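4. Refill Behavior and Container Type

4.1 Why container type was recorded

Earlier work on drinking water at the workplace has mostly treated the container as a given. Employees are asked how many glasses they drink in a day, and the answer is converted to a volume. This works well enough where everyone drinks from the same cup. It works less well in buildings where people bring their own bottles, because the size of the bottle, the width of its opening and the trouble of cleaning it all have some bearing on how often it gets filled.

At the Onovley site, personal bottles had largely replaced paper cups before our study began. The site's management had removed the cup dispensers from the two upper floors and installed Sudar bottle fillers next to the stairwells. The Flastach site kept its cups. We therefore had one building in which refilling was the normal way to get water and one in which it was a choice, and we recorded container type at both.

Participants kept a paper log for 21 days, starting in April. Each entry gave the time of the refill, the floor, and one of four container codes: single-wall metal, insulated metal, plastic, and glass or ceramic. Participants were also asked to note whether they had emptied the container before refilling it or topped it up. The log sheet had a column for remarks, which was optional and which we did not expect to be used much.

4.2 Insulated bottles

Insulated bottles were the most common container at Onovley and the second most common at Flastach, after plastic. They differ from the other types in two ways that matter for our purposes. The first is that water stays cold in them, which removes one reason for going back to the filler. The second is that the user can't see the water level. A person with a clear plastic bottle knows at a glance how much is left; a person with an insulated bottle has to lift it or open it.

The openings also vary. Wide-mouth models take ice and can be cleaned with an ordinary brush. Models with a narrower threaded neck (Figure 3) are easier to drink from while walking but need a thinner brush, and several participants reported that they did not own one.

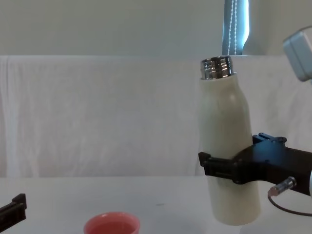 Figure 3. Insulated bottle without its cap, showing the screw thread at the neck.

One participant at Onovley wrote in the remarks column that she topped up every time she passed the filler, full or not, and that our question about emptying the bottle made no sense to her because she never let it get that far. Similar remarks came from others on the same floor, and they led us to look at topping up as a habit of its own instead of treating it as noise in the refill counts.

Among users of insulated bottles, topping up was more common than refilling from empty at both sites. Among users of plastic bottles the order was reversed. We can't say from the logs alone whether this is an effect of the container or of the person who chooses it. People who buy an insulated bottle may already be more attentive to how much they drink. The interviews, reported in Section 5, suggest that at least part of the difference comes from not being able to see the level. Several users said they topped up "to be safe" before a meeting.

4.3 Estimating volume

Topping up creates a problem for any estimate that multiplies refills by capacity. A bottle that holds 800 milliliters and is topped up four times in a day has not delivered four full bottles of water, and a simple product will overstate intake, in some cases badly. We used the correction proposed by Pasichnyk, in which each top-up is counted as a fixed share of capacity and each refill from empty is counted in full. The share has to be set for each group of users. We set it from a short trial in which participants weighed their bottles before and after every refill for 2 days on a kitchen scale placed beside the filler.

The weighing trial had its own weaknesses. It took place on only one floor, and some participants said that having to use the scale made them put off refilling until the bottle was nearly empty. If this was common, the share we obtained is too high, and our intake estimates for insulated bottles are too high along with it. We did not find a good way to test this. A filler with a built-in flow meter would avoid the problem, but the model installed at Onovley records only a running total and can't tell one user from the next.

4.4 Cleaning

The log did not ask about cleaning. Enough remarks dealt with it that we added a short question to the closing form, which was returned by 70 participants. Users of glass and ceramic containers mostly put them in the kitchen dishwasher. Users of insulated bottles mostly washed them by hand at home, and the intervals they reported were longer. Caps and seals were mentioned often, both as the part that is hardest to get clean and as the part that starts to smell first. Two respondents had stopped using a bottle for this reason and gone back to a mug.

Cleaning is usually left out of studies of water intake, and our design gave it too little room as well. A person who finds a bottle unpleasant to drink from will drink less from it, whatever its capacity, and a log of refills will show only that the refills became less frequent. At Flastach, where cups were still available, a drop in refills could also mean that the person had switched containers for the day and not recorded the change. We checked for this by comparing gaps in the logs with the codes entered on either side of them. Where the code changed after a gap of a full working day, the gap was marked as uncertain and left out of the daily means given in Table 4.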